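Fruit tray

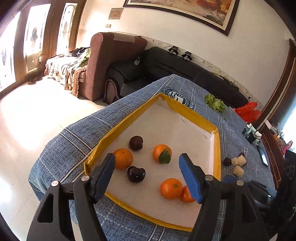
Small oranges and dark, cherry-like fruits in a shallow tray with yellow walls

A fruit tray is a shallow, low-walled container used to hold, sort or serve whole fruit at the table. The walls keep round fruit from rolling, and a light interior makes stems and leaf scraps easy to spot. Trays are often lined – with paper, cloth or film – and wiped clean between uses. In Norkville, trays of mixed fruit are set out on long tables each August.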